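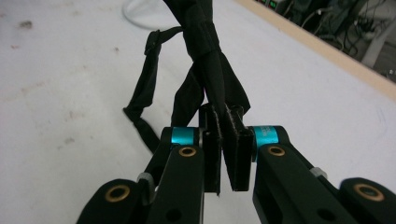

Grasp state labels: proposed change to the segmenter

Lists > Trestutix > tooling > Thread

From: Marjan Akbari
To: trestutix-tooling
28 May 2020

Forough Najafi wrote:
> The segmenter marks a grasp as closed when finger width
> stays under threshold for 6 frames. With black straps and
> sleeving between the pads it never gets there, and the
> whole episode comes out as "approach". Can we lower the
> frame count, or is the threshold wrong?

The threshold is wrong. A bundle of fabric holds the pads apart, so any fixed width will fail on some thickness. Lowering the frame count only adds false closes on thin items.

I replaced the width test with a velocity test. A close starts when width is decreasing and ends when the derivative stays near zero for 6 frames, at whatever width that happens to be. I ran it over the 423 episodes in the Harnham set. The old code labeled 312 of them correctly. The new code gets all but 3, and those have gaps in the width log that no rule will repair.

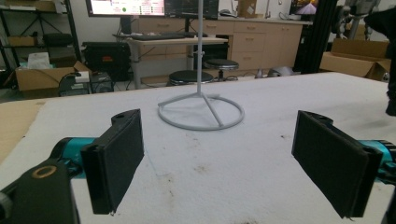 Fully open needs its own state. At the moment "open" and "no data" share the value 0, and the planner reads both as permission to move. I would make no data -1 and have the loader reject it – Dzifa has a branch that does most of this already.

On the pose side, the thin upright rod is a bad target for the depth filter. The median window is wider than the rod, so the rod is dropped and only the ring base survives. The planner then treats the space over the ring as free. Setting the window to 3 keeps more of the rod but lets speckle through on the white table top. I don't like either option.

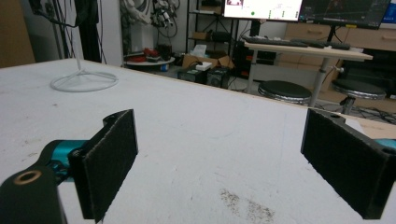
Nam-gil suggested fitting the ring first and searching for a vertical line inside its outline, on the unfiltered depth. It costs one extra pass and needs no change to the filter defaults. I will try that before touching the window size again.

The patch is on the Guillot branch. Please test against your own logs and send me the episode number for any label that looks off.

Marjan

2 replies | 0 shares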